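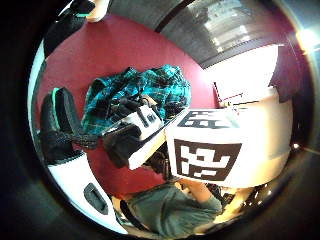 One participant in May told us that the shirts took longest, and asked if next time there could be more hangers and a longer break. There will be both.

Nuvby is looking for adults to take part in a clothes tidying study at our rooms in Rønning. You will be given a mixed set of everyday clothes, including checked shirts, and asked to sort, fold and put them away in your usual manner. We are interested in ordinary habits, so please do not practise beforehand. 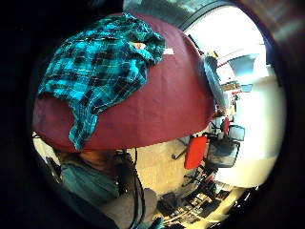 Teal and black checked shirt, crumpled.

Sessions last around 60 minutes. Each person attends 3 sessions, and we have 32 places. You must be over 18 and able to lift a full laundry bag and bend to floor level. Wear comfortable clothes and flat shoes. Tell us in advance about any allergy to washing powder or wool.

Payment is made by bank transfer after the last session. Travel from Mivmont is refunded on production of a ticket.

To apply, fill in the form at the Edance desk or ask for it by post, quoting reference 932. Forms must reach us by Dec 7, 2024. Applicants from the May round may apply again.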